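Before a robot arm picks up anything real, the people who look after it can try the job inside a computer. The made-up room is called a simulation. At Clarwood, Zamfira Lazăr sets up the practice room for an arm, and Gareth Garside checks it.

First she puts things near the arm - plates, crates, a mug. Then she tells the computer how big and heavy each one is. If a number is wrong, the arm may close its fingers too early or squeeze too hard.

The black plate is in all three pictures.

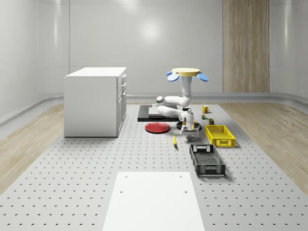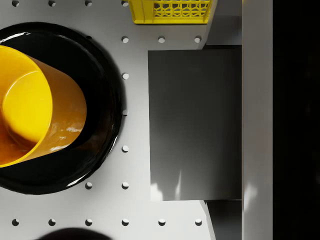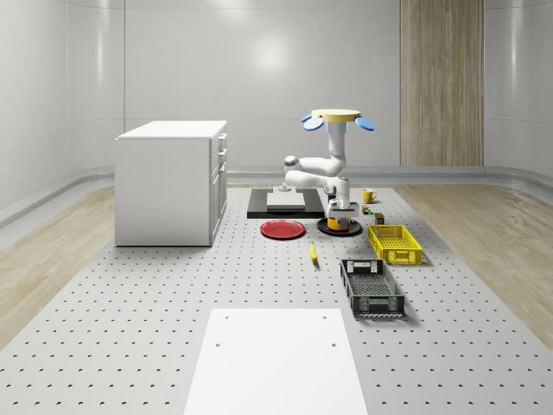
Gareth runs each job 40 times. When the gripper misses, he writes down where it stopped and looks at the settings. He changes one setting and runs the job again. If he changed two at once, he wouldn't know which one helped.

A real arm needs other care too. Its bolts are checked every 12 weeks, and the finger pads are wiped clean. The power is always switched off first - even for a quick wipe.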